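Print this entry | E-mail this entry

June, late evening

Iraís has talked me into the sleep diary. Furkik, the thing is called, a booklet plus an app, and the claim is that four weeks of writing down when you nod off will fix you. I have my doubts. I slept badly before I owned a pencil.

Last night: in bed at 11, awake at 3, awake again after that. The booklet wants me to rate my "morning mood" with a row of little suns. I left the suns blank. Leif says I'm being stubborn, but Leif sleeps like a sack of flour and once bought a pillow stuffed with cherry pits, so I don't take his word on much.

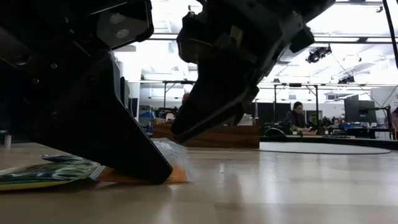
2 min read

Naima tried the same program last winter and swears she was cured. She also gave up coffee and quit the night shift that month. I asked which of the three did it and she said the booklet, obviously. Well.

I will say the no-phone rule is pleasant. I read two chapters of the Dukis novel Noemí lent me and found it so dull I may have dozed off on my own. No idea how to log that. Under "aids used" there is only room for tea.

Window open tonight, heavy blanket off. Sebastian is barking next door already. Must ask Itzel if she ever brings that dog in.

2 comments | 4 shares

Contact | Copyright Noemí Medrano and friends, shared diaries | Back to top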